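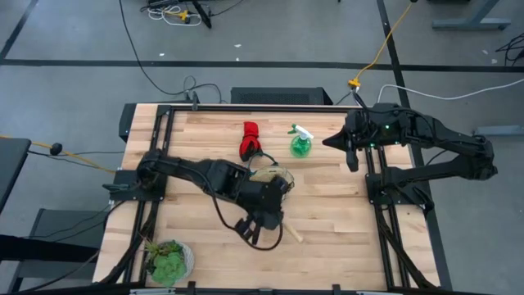
Round woven basket on a wood tabletop

Renduletti Story Box, Second Edition
Short tales for reading aloud
Publisher: Livthorpe
Compiled by Nanna Overgaard

Overview

The Renduletti Story Box is a set of 95 printed cards with one short story on each. The stories are the kind that get passed along from one person to the next: a father and son at a well, two brothers who share a field, a woman who writes a letter every year and never mails it. Most have a turn near the end. Some are sad. A few are funny, and those have been grouped together at the back of the box for people who want to skip straight to them.

No story is longer than 400 words. A slow reader will get through one in under four minutes. The text is set in large type with wide spacing, so the cards can be read by lamplight or held at arm's length.

The second edition went on sale July 14, 2023. It replaces the first edition, which is out of print.

What changed from the first edition

The cards are thicker and the corners are rounded. Several stories that ended with a printed moral have had the moral taken off. Readers told us they liked to argue about the meaning, and a line at the bottom telling them what it was got in the way. If you prefer to have the morals, they are printed together in the booklet under the card numbers.

"The Ferryman's Coat" has been rewritten. The old version had the coat changing hands in the wrong order and the ending did not make sense.

Two stories were dropped at the request of their authors.

How the cards are sorted

Cards are divided by theme with a colored tab. The themes are Love, Parents and Children, Friends, Work and Money, and Loss. Each card also has a small mark in the top corner showing the age it is suited for: one dot for anyone, two dots for 11 and up, three dots for adults. The Loss section has no one-dot cards. 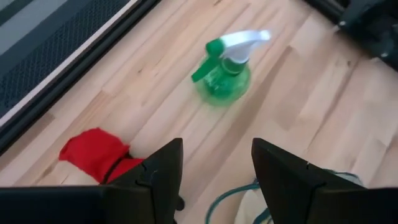

You can use the tabs or ignore them. Shuffling the whole box works well for a group that meets often, but take the three-dot cards out first if there are children present. The numbers on the back make it easy to put everything in order again.

The booklet

The booklet lists every title with its number, theme and age mark. It also says where a story came from when we know. Many were sent in by people who heard them from a grandparent or a teacher and could not name a source. Those are marked "heard." The ones written for the box carry the author's name. Ketill Vigfúsdóttir wrote the longest group, the linked stories set in the village of Serkach, and they can be read in a row as one tale. Kourosh Amini wrote "The Second Lantern" and "Salt for the Guests."

There are discussion questions for the Friends and the Parents and Children sections only.

Details

Contents: 95 story cards, five tab dividers, one booklet
Language: English
Text size: large
Card finish: uncoated, can be written on in pencil
Box: rigid board with lift-off lid
Suited for: families, classrooms, reading groups, church groups
Replacement cards: available one at a time, give the card number and edition

First edition and second edition cards are different sizes and will not fit together in one box.

Permission to read and copy

You may read any story aloud to any group, paid or unpaid. You may copy single cards for a class. Please do not post the full text online or print the stories in a newsletter without writing to us first. We usually say yes, but the outside authors have to be asked and that takes time.

From readers
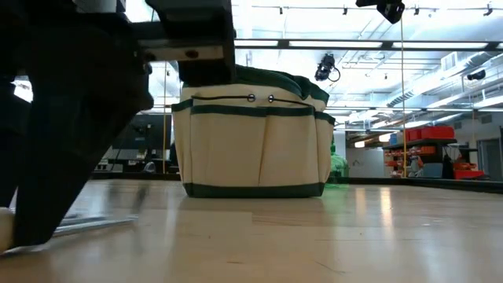

Nanna Bjarnason writes that she reads one card after supper and her kids pick the number. The one about the blind shoemaker made her youngest cry, and he has asked for it every week. She would like more funny ones and says the Work and Money section is thin.

Maarja Paju: I bought this for a reading group and we used the first edition for years. The new type is much easier on my eyes. I miss "The Glass Orchard," which was my favorite of the two that were taken out. The questions in the booklet are okay but we never needed them. My lid was a little tight at first.

Related items

Fakir: Tales of the Road. Longer stories by several of the same writers, in one paperback volume. Sold separately.

Renduletti Blank Cards. Same size and stock as the second edition cards, for writing down your own family stories. Back in stock in October.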